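How to budget for a two-arm sorting bench

Most first budgets for a small robot bench cover the arms and very little else. The arms are usually the biggest single line, but the smaller lines are where the money runs out. The steps below are in the order I'd work through them for a tabletop setup handling light goods such as caps, folded clothing or small parts.

Step 1. Write down the job

Keep it to two sentences. For example: pick up one cap at a time and place it on a tray. Caps arrive in mixed colours and are not stacked. If you can't get it down to that, you aren't ready to ask for a quote.

Soft goods need their own note. Fabric folds and creases differently each time it's picked up, so ask every supplier for a trial with your own items. At Prodside we posted a bag of 11 caps to two suppliers and learned more from the results than from either brochure.

Step 2. Decide on one arm or two

A second arm nearly doubles the hardware line. It pays off when one item has to be held while another is moved, or when the far side of the table is out of reach. If the two arms would only take turns, buy one and put the difference toward spares.

Step 3. Measure the table and what surrounds it

Measure the bench top first, then the space the arms need outside it. Elbow joints can swing well past the edge of the table, and that floor has to be kept clear. Add room for the operator's desk, keyboard and screen. 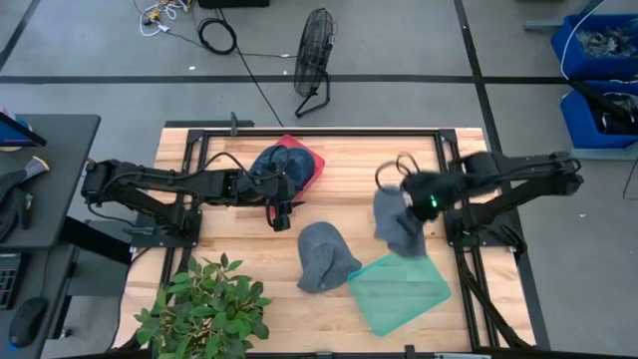
Magdalini Andreadis

Metal rail is the simplest way to mount the arms at the sides. Price it by the length and then add the corner brackets, base plates and bolts, which are often quoted separately. We allowed $400 for brackets and fasteners and spent all of it. The table top can be ordinary wood if it's flat and doesn't rock.

Step 4. Price the small things

List these as separate lines so they don't disappear into "miscellaneous":

Power and data cables, with enough slack for the full reach of each arm
Cable ties, clips and floor covers
Trays in at least two colours
Spare gripper fingers
Clamps
Bins for packaging and offcuts

Trays are cheap. Ours came to $84 for the lot, including a few we haven't opened.

Step 5. Budget for people's time

Myrto Psarras looked after our setup and kept a log of her hours. Mounting and wiring went quickly. Teaching the arms and resetting the items between runs took most of the month of May. Put a labour figure beside every hardware figure, even if the wages come out of another department's budget.

Step 6. Compare quotes on the same sheet

Use one row per item and one column per supplier. Mark anything missing as "not quoted" and leave the total blank until it's filled in. Check freight, warranty and the cost of a replacement joint. Ask who pays for shipping if an arm has to go back.

Hold back a tenth of the total until the bench has been running for a full quarter.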